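**Segmentation mask leaks from the garment onto striped bedding, fold planner picks wrong corners**

Posted by **Tuva Eide** in Perception & Planning, May 4, 2018

I'm working on a garment folding pipeline and I'm stuck on the perception step. The setup is a wrist camera looking down past the fingers, a segmentation node that produces a garment mask, a keypoint node that finds cuffs, hem corners and hood, and then the Skinner planner, which turns keypoints into grasp poses.

On our plain gray test table this works well. On real beds it falls apart. My evaluation set is 1010 frames of jackets and sweaters laid out on ordinary bedding, and in 62 of them the planner picks a hem corner that isn't on the garment at all. It goes for the blanket. The bad ones nearly all have stripes or a printed pattern right under the hem.

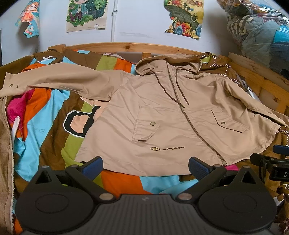

The worst case for me is a beige hooded jacket with a closed zipper. The mask covers the body fine but then runs down into the orange stripe below the hem, so the lower edge comes out too low. The cuffs are a second problem. When one sleeve is only partly in view, the keypoint node still reports a cuff with high confidence, placed on the image border.

Things I have tried:

- Raising the mask threshold from 0.5 to 0.7. Fewer leaks, but it eats the hood.
- Masking out the gripper with a fixed polygon. Helped a little.
- Training longer. No change.

Is this a data problem or should I be fixing it in the planner? I would like to avoid relabeling everything if I can.

---

**Elsa Nyberg**

Some of both, but I would start with the planner side because it's faster to test.

For the border cuffs, don't let the keypoint node decide by itself. Add a visibility flag. Any keypoint within 5 percent of the image width from the border gets marked as "not observed", and the planner has to ask for another view before it's allowed to use it. We do this at Provholm and it removed most of our bad sleeve grasps. It costs one extra camera move per garment.

For the leak, look at what color space you feed the network and how you augment. If all your training backgrounds are plain, the network has learned that any strong edge is the garment edge. A striped blanket is full of strong edges. You don't need to relabel. Take the masks you already have, cut out the garments, and paste them over photos of bedding, rugs and printed fabric. Keep the soft edge of the mask when you paste or you'll teach it to look for the cut line. I would make 75 percent of each batch pasted and leave the rest as is.

Your fixed gripper polygon only works if the fingers don't move. If they open and close during the approach, project the polygon from the joint state instead. Otherwise, the finger pads end up inside the garment region right at the hem, the same place you are seeing trouble.

One more check - plot the mask boundary for the bad frames before and after your smoothing step. I once spent most of January on a leak that came from a closing filter with a kernel that was too large.

---

**Lulholm**

just use depth. a jacket is thicker than a blanket

---

**Tuva Eide**

Depth was the first thing I tried. At the hem the fabric is nearly flat on the bed and the height difference is lost in the noise, and where the blanket is bunched up it can be higher than the sleeve. It does help on the hood.

Elsa, thanks. I checked the smoothing step and the kernel was set for the old camera resolution, so it was twice the size it should be. With that fixed I still get leaks, but smaller ones. Starting on the pasted backgrounds next. Does the visibility flag go in the keypoint message itself or on a separate topic?

---

**Elsa Nyberg**

In the message. If it's on a separate topic, you'll have to sync the timestamps, and one day they won't match. If you are logging with Prondeo, add the new field to the schema file as well or it gets dropped on export.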